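Tenants' Meeting, Jarkton House – March 20, 2019

Present: Raili Kinnunen (chair), Dae-han Hwang, Saadet Yazıcı, Marianna Olszewski (notes). Chaiwat Nuchit sent regrets.

**1. Shared kitchen.** Dae-han has the quote from Derico for new shelves, $1640 delivered. Raili asked for a second quote before October. Left open.
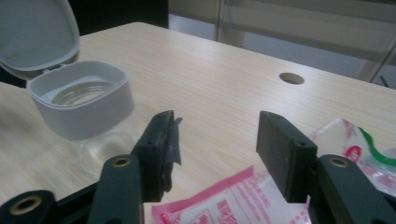 **2. Tables in the common room.** Saadet would like the new tables kept clear between meals. Small items can stay if they have a lid, like the white box with the glass insert. Marianna asked if a lamp could go on the table – the cord would run through the round cable hole. Agreed, if the lamp is a small one.

**3. Supplies fund.** Balance is $181. Dae-han is owed $47 for dish soap and trash bags. Approved.

**4. Other.** Key 2 is still missing. Chaiwat to be asked.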